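Home | About | Archive | Contact

I Called My Senator's Office and You Should Too

25 April 2018 · 2 min read

So I finally did it. After months of grumbling at the radio, I picked up the phone and called my senator's office about the trade bill, the one that would let the White House sign new tariff deals without a full vote in Congress.

I had put it off since January. I hate calling people (I will drive across town to avoid ordering a pizza by phone) and I figured I'd get a recording. I got a real person! A very polite young man picked up on the second ring, asked for my zip code, and then just... waited. I had a whole page of notes and I forgot every word of it.

What I wanted to say was that I don't much care which party is asking for the power. My neighbors cared a lot when the last president wanted a free hand, and now half of them have gone quiet, and the other half have found their voices. I'd like the vote to stay where it is whoever is in charge. I got most of that out, with a lot of "um" in the middle. He said he'd pass it along and asked if I wanted a written reply. Yes please.

My friend Yen-ting Ng has been at this much longer than me. She runs the letter-writing night over in Cekthorpe, and last time they mailed 733 postcards, most of them handwritten. She says the handwritten ones get read, or at least she likes to think so. I went along and wrote 23 before my hand gave up — my cursive was never good and by the end it looked like a seismograph.

There was a bit of an argument at the table, too. One man thought tariffs had saved his brother's job and he wasn't going to sign anything that slowed them down. Fair enough! He stayed for coffee and addressed envelopes for the other side, then wrote his own card saying the opposite. I liked him a lot.

The bill is supposed to come out of committee before the summer recess, but the hearing has already been moved once, so who knows. If you want to call, do it in the morning, say up front that you live in the state, and give the bill number. And write your notes in BIG letters, which I will be doing next time.

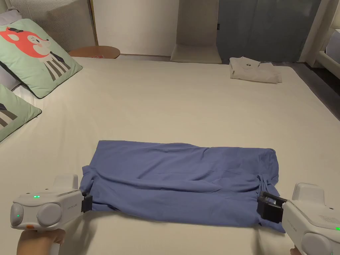
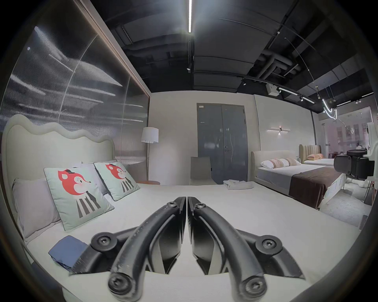
I'm also planning to go to the town hall, if they ever hold one. The last one was by phone and I sat on hold with my question for the entire thing, listening to other people ask about the post office. I still have the question. It's about soybeans, and I'm going to ask it if I have to bring a folding chair and camp out in the parking lot.

We use cookies to improve your visit. By continuing to read this blog you agree to our use of cookies.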